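Ficha de dados: Tarefas de lavandaria com manipulador de dois braços

Versão 1.2 — 31 de março de 2021
Responsável pelo conjunto: Kolbrún Ladefoged
Contacto para questões laborais: Hamdia Dinsa

Apresentação

O presente conjunto reúne registos da introdução de um manipulador de dois braços na lavandaria da residência Gura, explorada pela Zisumura. Destina-se a equipas técnicas e a quem estuda os efeitos da automação no trabalho de serviços.

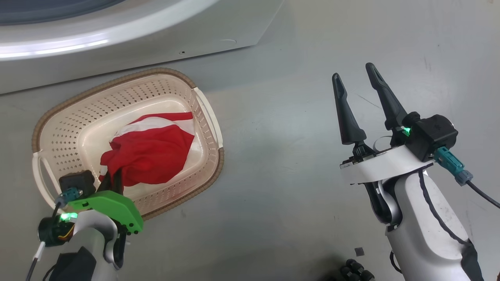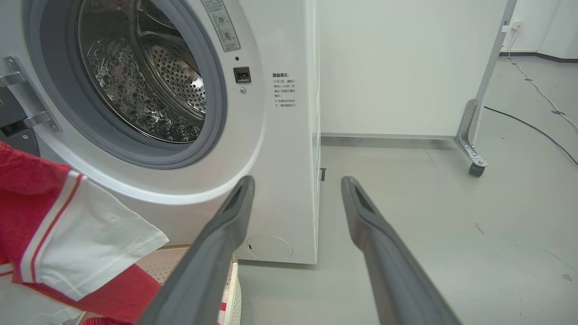 Posto de carga: cesto, roupa vermelha e branca e máquina de lavar, com as pinças do manipulador.

Conteúdo

O conjunto contém 1881 episódios, dos quais 752 de recolha de peças no cesto e 542 de introdução no tambor. Os restantes correspondem a abertura e fecho da porta. Os episódios interrompidos foram mantidos e estão assinalados no campo "estado".

Vistas incluídas: câmara de cabeça e câmara de pulso. As duas vistas não devem ser tratadas como sincronizadas sem verificação prévia dos tempos.

Organização do trabalho

A lavandaria tem seis trabalhadores. Antes do projeto, cada turno assegurava a triagem, a carga, a descarga e a dobragem. O manipulador foi atribuído apenas à carga, tarefa que obriga a curvar-se repetidamente até ao nível do chão. A triagem e a escolha do programa continuam a cargo do pessoal, que pode suspender a operação a qualquer momento.

As entrevistas conduzidas por Asger Østergaard registam menos queixas lombares, mas também uma nova forma de interrupção: o trabalhador deixa a dobragem para desprender uma peça ou reposicionar o cesto. Este tempo não constava da descrição de funções e passou a ser contabilizado em setembro. A formação é dada em horário de serviço — condição acordada com os representantes do pessoal.

Limitações

Os registos provêm de um único local e de um único modelo de cesto. Não há lençóis nem peças de grande dimensão. Os dados não permitem estimar reduções de pessoal e não devem ser citados para esse fim.

Privacidade

Os episódios em que surgem pessoas foram retirados. As transcrições das entrevistas não são distribuídas.

Acesso e manutenção

Os pedidos são apreciados por Kári Norðdahl. Erros de anotação devem ser comunicados a Đức Kiều, com indicação do número do episódio e da vista.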